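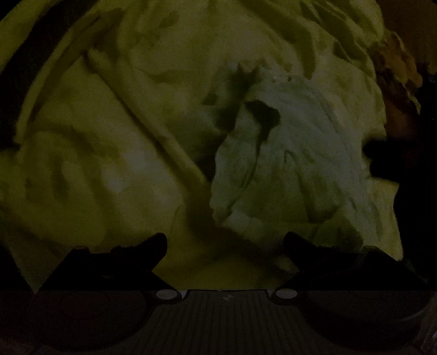
Anselmo Guimarães opina que no debemos lavar las lechugas antes de guardarlas, y que el año pasado perdimos media caja por hacerlo. Lo anoto primero porque me lo repitió dos veces por teléfono y porque mi plan era justo el contrario. Queda así: se guardan sin lavar, se lavan el día de usar.

Noviembre, cuaderno de la cocina-taller, por la tarde.

Entrada de verdura. Llegó la caja de Mesiswood, 18 cabezas de lechuga. La cabeza que miré más de cerca está bien apretada, con las hojas de fuera anchas y muy rizadas. Los bordes de arriba, hacia un lado, ya tiran a marrón. También hay una hoja más clara que parece rasgada por el borde. No la pongo en la lista de defectos, pero sí en observaciones, para que luego no discutamos si el marrón vino del campo o de nuestra cámara.

Pesos. Usé la balanza Retov, la pequeña. Tara hecha dos veces. La cabeza más pesada dio 894 g con las hojas de fuera, y la más ligera alrededor de 500 g. Es mucha diferencia para una sola caja. Preguntar a Mesiswood si mezclan parcelas.

Limpieza de hojas. Decidí quitar solamente lo marrón del borde, con cuchillo corto, y dejar entera la nervadura gruesa. La otra vez arrancamos hojas completas y la cabeza quedó abierta, se secó por dentro. Si la hoja está rota pero verde, se queda. (Esto lo puede cambiar quien tenga mejor experiencia, yo vengo de los panes y no de las verduras.)

Guardado. Tres maneras, para comparar:
Lote A - paño de algodón húmedo, caja abierta.
Lote B - bolsa con agujeros, sin paño.
Lote C - papel seco alrededor y caja Cullinane con tapa.
Cada lote lleva 6 cabezas. Las repartí por peso, para que no queden todas las grandes juntas. Estante de abajo de la cámara, lejos de las manzanas. Por favor no mover las manzanas otra vez a este estante, el etileno mancha las hojas.

Dudas mías. No sé si el paño húmedo del lote A contradice lo que dice Anselmo del agua. Le pregunté y contestó que húmedo sí y mojado no, pero no me explicó cómo medirlo. Por ahora escurro el paño hasta que no gotea, y lo peso también, por si sirve.

El termómetro Grimley marca distinto según la altura a que se cuelga. Lo dejé colgado al nivel de las cajas, con cinta azul - quien lo mueva, que lo escriba en la hoja de la puerta.

Pendiente:
comprar papel, queda poco
afilar el cuchillo corto
mirar los bordes de cada lote por la mañana, antes de abrir la cocina
pesar otra vez las mismas cabezas, con la misma balanza y no con la grande

Las hojas quitadas están en el cubo verde, van al compost y no al caldo, que sale amargo.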